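인쇄 | 이메일로 보내기
홈 > 작업노트 > 공방 주방 > 2019
읽는 시간 약 8분

2019년 2월 22일, 금요일

오늘은 그릇 세척대 쪽을 다시 정리했습니다. 지난번 노트에 쓴 것이 너무 짧아서 Omprakash가 읽고도 모르겠다고 했습니다. 그래서 이번에는 길게 씁니다. 제 한국어가 조금 딱딱해도 이해해 주세요. 틀린 표현은 옆에 연필로 고쳐 주시면 다음에 배우겠습니다.

먼저 문제를 적습니다. 반투명한 흰 그릇들이 씻은 뒤에도 뿌옇게 보입니다. 원래 재질이 우유빛이니까 투명하게 될 수는 없습니다. 그것은 알고 있습니다. 제가 말하는 것은 그 위에 있는 다른 뿌연 것입니다. 손가락으로 문지르면 소용돌이 같은 자국이 생기고, 마른 천으로 닦으면 잠깐 좋아 보이다가 빛에 비추면 다시 보입니다. 1월에 염료 시험을 많이 한 다음부터 심해졌다고 저는 생각합니다. Edmund Śliwiński 씨는 물 때문이라고 생각합니다. 둘 다 맞을 수도 있습니다.

세제는 지금 두 가지가 있습니다. 싱크대 왼쪽 선반에 있는 것은 Colport이고, 창고에서 새로 꺼낸 것은 Jindmont입니다. 두 병의 색이 비슷해서 저는 벌써 한 번 잘못 썼습니다. 오늘 아침에 Jindmont 병 뚜껑에 파란 테이프를 붙였습니다. 떼지 말아 주세요.

시험 방법

물 1,000 ml에 세제를 넣고 그릇을 담가 둡니다. Colport는 원액이 진해서 조금만 넣었고, Jindmont는 병에 쓰인 방법대로 했습니다. 담가 두는 시간은 두 쪽 모두 17분으로 맞추었습니다. 15분으로 하려고 했는데 전화가 와서 17분이 되었고, 비교를 해야 하니까 두 번째도 똑같이 17분으로 했습니다. 이유가 훌륭하지는 않지만 기록은 정확해야 한다고 배웠습니다.

헹굼은 흐르는 물로 했습니다. 안쪽부터 헹구고, 그 다음에 테두리, 마지막에 바깥쪽입니다. 테두리가 둥글고 두꺼운 그릇은 말린 가장자리 밑에 거품이 숨어 있기 쉽습니다. 저는 처음에 이것을 몰라서 다 헹군 그릇을 엎어 놓았는데, 나중에 와서 보니 받침 위에 거품이 내려와 있었습니다. 그 그릇은 다시 헹구었습니다.

건조는 선반에서 그냥 했습니다. 드라이어는 쓰지 않았습니다. Omprakash는 항상 드라이어를 쓰자고 하지만, 저는 더운 바람이 물자국을 굳게 만드는 것 같아서 싫어합니다. 다음 주에 이것도 따로 시험하면 좋겠습니다.

관찰한 것

Colport로 씻은 쪽은 손으로 만졌을 때 아주 조금 미끄러운 느낌이 남았습니다. 헹굼이 부족한 것인지 세제의 성질인지 아직 모릅니다. 두 번째 헹굼 뒤에는 느낌이 약해졌지만 없어지지는 않았습니다. 뿌연 것은 줄었습니다. 바닥의 넓고 둥근 부분은 꽤 깨끗해졌는데, 벽이 올라가기 시작하는 곳에는 아직 얼룩이 있습니다. 스펀지가 그 곡선에 잘 닿지 않습니다.

Jindmont로 씻은 쪽은 미끄럽지 않았습니다. 대신 냄새가 납니다. 나쁜 냄새는 아니고 레몬과 약국 사이의 냄새입니다. 음식을 담는 그릇이라면 저는 쓰고 싶지 않을 것 같습니다. 염료용 그릇이면 괜찮습니다. 뿌연 것은 거의 비슷하게 줄었고, 차이가 있다고 말할 자신은 없습니다.

무게도 재 보았습니다. 큰 그릇은 마른 상태에서 411 g, 작은 그릇은 175 g이었습니다. 씻기 전과 씻은 후의 차이를 보려고 했지만 우리 저울로는 차이가 나오지 않았습니다. 당연한 결과라고 Edmund가 말했습니다. 그래도 무게를 적어 두면 나중에 염료를 그릇째로 잴 때 편하니까, 벽에 붙인 표에도 옮겨 적었습니다. 표의 글씨가 작아서 미안합니다. 칸이 좁았습니다.

주황색에 대해서

이번에 제일 신경 쓴 것은 주황색입니다. 노란 염료는 따뜻한 물만으로도 잘 나가고, 파란 것은 시간이 걸리지만 나갑니다. 주황색은 다 나간 것처럼 보이는데 흰 천으로 닦으면 천에 색이 묻습니다. 그릇이 반투명하니까 더 헷갈립니다. 벽 너머에 있는 물건의 색이 비쳐 보이는 것인지, 그릇 자체에 물이 든 것인지, 한 방향에서만 보면 판단할 수 없습니다. 오늘 오전에 저는 물들었다고 믿은 그릇 하나를 5분이나 문질렀습니다. 그릇을 들어 올리니까 색이 없어졌습니다. 뒤에 제 고무장갑이 있었습니다. 장갑도 주황색입니다.

그래서 검사하는 순서를 이렇게 정하고 싶습니다.

1. 그릇 뒤와 밑에 아무 물건도 두지 않습니다. 흰 종이를 깝니다.
2. 그릇을 기울여서 안쪽 벽을 봅니다. 돌리면서 한 바퀴 다 봅니다.
3. 색이 보이면 그릇만 움직여 봅니다. 색이 그릇과 같이 움직이면 얼룩이고, 제자리에 남으면 뒤에 있는 물건의 색입니다.
4. 마지막에 마른 흰 천으로 한 번 닦고 천을 봅니다.

물방울이 남아 있을 때는 검사하지 않는 것이 좋습니다. 빛이 반사되어 하얗게 반짝이면 그 밑의 색을 볼 수 없습니다. 특히 창가 자리가 그렇습니다. 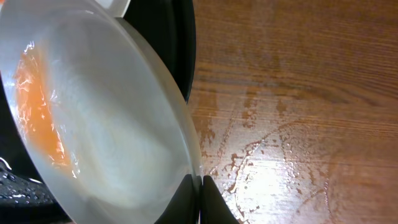
기울이는 각도도 중요합니다. 조금만 기울이면 바닥만 보이고 벽은 잘 보이지 않습니다. 많이 기울여야 테두리 바로 밑의 띠 같은 부분까지 볼 수 있는데, 염료가 제일 오래 남는 곳이 거기입니다. 액체의 높이가 항상 그쯤까지 오기 때문이라고 생각합니다. 단, 안에 액체가 있을 때 많이 기울이면 당연히 쏟아집니다. 수요일에 제 신발이 그렇게 되었습니다.

벽이 얇은 그릇은 젖은 손으로 들면 미끄럽습니다. 테두리를 잡고, 다른 손으로 바깥벽을 받치는 것이 제일 안전했습니다. Omprakash Vashisht 씨는 한 손으로 잘 하는데 저는 못 합니다.

오후에 한 일

선반 위 칸을 비우고 Herrera 상자를 아래로 옮겼습니다. 상자 안에는 오래된 체와 깔때기가 있습니다. 깔때기 하나는 금이 가서 버렸습니다. 체는 쓸 수 있을지도 모르니 버리지 않았는데, 봄까지 아무도 쓰지 않으면 버립시다.

위 칸에는 이제 그릇만 놓습니다. 큰 것은 왼쪽, 작은 것은 오른쪽입니다. 포개어 놓을 때는 사이에 종이를 한 장 넣어 주세요. 지난달에 덜 마른 것을 그냥 포개 놓았다가 두 개가 붙어서, 떼는 데 Edmund와 제가 둘이서 고생했습니다. 따뜻한 물에 밑의 것만 담그니까 떨어졌습니다. 이 방법은 기억할 만합니다.

싱크대 거름망도 갈았습니다. 새 거름망은 Etach에서 산 것인데 구멍이 전의 것보다 작습니다. 찌꺼기는 잘 걸리지만 물이 천천히 내려갑니다. 물을 한꺼번에 버리면 넘칠 수 있으니 나누어 버려 주세요. 불편하면 옛날 것을 서랍에 두었으니 바꾸어도 됩니다.

스펀지는 세 개를 나누어 쓰기로 했습니다. 노란색은 음식 그릇, 초록색은 염료 그릇, 회색은 싱크대입니다. 초록색을 음식 그릇에 쓰지 마세요. 부탁합니다.

다음에 할 것

- 식초를 탄 물로 한 번 해 보기. 물때라면 식초에 반응할 것입니다. Edmund의 의견이 맞는지 이것으로 조금은 알 수 있습니다.
- 드라이어로 말린 것과 선반에서 말린 것을 비교하기. 같은 날, 같은 세제로 해야 합니다.
- 벽과 바닥이 만나는 곡선 부분에 쓸 부드러운 솔 찾기. 병 닦는 솔은 너무 뻣뻣해서 흠집이 날까 걱정입니다.
- Colport의 양을 절반으로 줄여 보기. 미끄러운 느낌이 같이 줄어드는지 확인.
- 주황 염료를 하룻밤 둔 그릇과 바로 씻은 그릇을 비교하기.

마지막 것은 월요일에 시작하려고 합니다. 그릇 하나에 염료를 담아 안쪽 선반에 둘 테니 치우지 말아 주세요. 메모를 붙이겠습니다. 메모가 떨어져 있어도 치우지 말아 주세요.

추가: 퇴근 전에 다시 보니 Jindmont로 씻은 큰 그릇의 테두리에 하얀 줄이 하나 생겨 있었습니다. 물이 마르면서 생긴 줄 같습니다. 손톱으로 긁으니 없어졌습니다. Colport 쪽에는 없습니다. 한 개만 보고 결론을 내릴 수는 없으니 적어만 둡니다.

이전 노트 | 다음 노트 | 목록
인쇄 | 이메일로 보내기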